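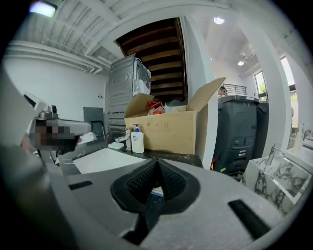 Chapter 6
The Counter by the Sink: Putting Small Things Where They Belong

If you have ever come home with your arms full and set everything down on the first flat surface you met, you already know most of what this chapter is about. That surface is very often the counter beside a sink, and once a thing has landed there it tends to stay. A box arrives, gets opened, and stands there with its flaps up behind the hand soap for a week or two, and before long we have all learned to reach around it.

In Chapter 5 we spent our time on closets and drawers, where the clutter at least has the good manners to stay behind a door. Now we come out into the open, to the part of the home that gets used by everyone, many times a day, usually in a hurry. Ottmar Diekmann, who taught the household course at Heitmann for many years and whose class notes I have leaned on throughout this book, liked to begin with the sink. He had his students clear everything off the counter, wipe it down, and then put back only what a person needs while standing there with wet hands. For most families that comes to a soap dish or a pump bottle, and perhaps a towel within reach - and a good many students were quite put out by how short the list was!

The box is a different matter, and we will give it a section of its own. An open carton is really a decision waiting to be made, and it helps to empty it completely before deciding anything. Sort what comes out by the room where it will be used, carry each pile to that room, and flatten the carton the same day. Bags inside boxes deserve a careful look too, as small parts and receipts love to hide in them.

We will also talk about the odd corners that so many of our homes have, such as the space beneath a staircase, or the stretch of floor where a chair ends up with a cloth or a sweater beside it. Sota Kobori's plan for a small house in Vamora, with roughly 900 square feet on two floors, appears later in the chapter, and I hope you will take your time with it.

By the end of this chapter you should be able to:

Clear and reset a sink counter in one short session
Sort a mixed box by room
Choose a landing place for things that have just come into the house
Plan storage under a sloping staircase

Words to know: landing place, reset, mixed box, reach zone

6.1 What Belongs Beside the Sink

Before you read on, go and stand at the sink you use most, and put your hands where they would be if you were washing them. Everything you can touch without moving your feet is in your reach zone.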